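Category: Self-publishing help › E-book conversion › Closed tickets
Reading time: 2 min

Ticket 1154 – Omnibus edition rejected at upload, chapter links point to wrong part
Opened: 2018-06-05
Status: Resolved

Reported problem

Author has merged two novellas, Flinley and its sequel Drelard, into a single novel for release through Urnow. The upload stops at validation with 51 errors. In the previewer, every chapter link in the second half opens the matching chapter of the first. Both novellas passed as separate files in November.

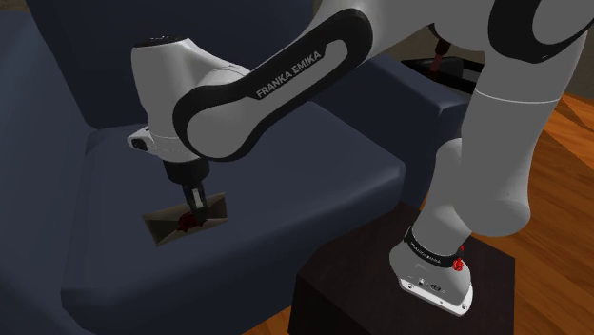

Checks made

1. Source file opened in Szűcs 9. Chapter headings use the correct style throughout.
2. Bookmarks listed. Each novella was numbered from chapter one, so the merged file holds 14 duplicate bookmark names.
3. Duplicates renamed with a part prefix and the contents page rebuilt. Links now correct. Error count drops, but validation still fails. 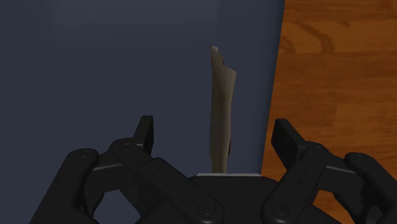 Remaining errors all refer to the scene-break ornament, which the author pasted in afresh at each break. Some copies carry a colour profile the converter rejects. A test ornament was made up as a plain vertical strip, tall and narrow like the beige-tan one standing against the slate-blue surface, and it displayed badly – on a small reader it pushed the next paragraph to a new page. A short horizontal rule was used instead, stored once and referenced at every break.

Resolution

File rebuilt and uploaded again. Validation passed with no errors. Author has confirmed the links on a tablet and a phone.

Notes for similar cases

Rename bookmarks before merging, as the converter keeps the first of any duplicate and gives no warning. The old product pages for the separate novellas stay live until withdrawn by hand. Reviews do not transfer – open a separate ticket for that.

Contact support | Back to top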